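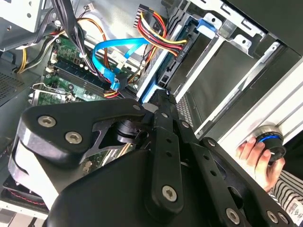
Kurasdale Library Wants Your Old Desktop

2021-03-06

If you've got a desktop computer sitting in a closet, the Kurasdale library would love to take it off your hands! I stopped by this morning to drop off mine (a big beige thing I've been tripping over since we moved) and got the full story on the computer drive, which runs through the end of the month.

The plan is to get 50 working machines out to families in town who've been sharing one laptop, or doing homework on a phone. They have 48 promised already, mostly from offices, but plenty of those will need parts from other computers before they're any use, so please don't stop at the dead ones. A computer that won't turn on can still have good memory or a decent fan in it.

Declan Bellamy is running the whole thing, and he told me the hard part is power cords. "People bring the computer and leave the cord behind the desk," he said. So check behind the desk! Keyboards and mice are welcome too, as long as they plug in with a regular USB plug. No printers, please, and no old tube monitors, which the town has to pay to get rid of.

Zavala Hardware has put in $500 for new hard drives, and every donated drive gets wiped or pulled before anything goes back out the door. I asked about that twice, being a worrier, and I still went home and copied off my photos first. You should do the same.

Drop-off is at the side door on Mindumis Street, any time the library is open. Ring the bell and stay by your car if you need help carrying. Families who want a computer can sign up at the front desk or over the phone, and you don't need a library card to get on the list.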